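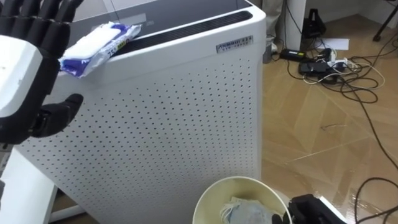
**Thursday, July -- filter check, finishing room**

Jodico's rep says the new filter lasts 10 months in a "light workshop." No idea what that means. We sand ash most days, and I doubt his test room ever saw a belt sander.

Particle counter (the Folano handheld) on the bench by the spray rack, door shut, nothing running. Reading before: 3939. After 49 minutes with the purifier on high: lower, by a lot. Sounds good until you remember that dust falls down by itself. Without a run with the thing switched off, the number says nothing. Should have done that one first.

Other gripes:

- Counter hasn't been calibrated since we got it. The Babić sheet says yearly.
- Somebody opened the door partway through, so the room wasn't really shut.
- Smell of lacquer was the same to my nose at the end. A particle filter won't touch that anyway, whatever the brochure hints at.

The Caltbridge shop swears by theirs, but they also put in a proper extractor the same month. Guess which one got the credit.

Plan: 2 more runs, same start time, same sanding beforehand. One off, one on high. Counter stays in the same spot -- tape marks are on the bench, please leave them alone. If the curves look alike I'm going to argue for spending the filter money on better hose seals at the sander, where the dust comes from.

Not ordering spares until then.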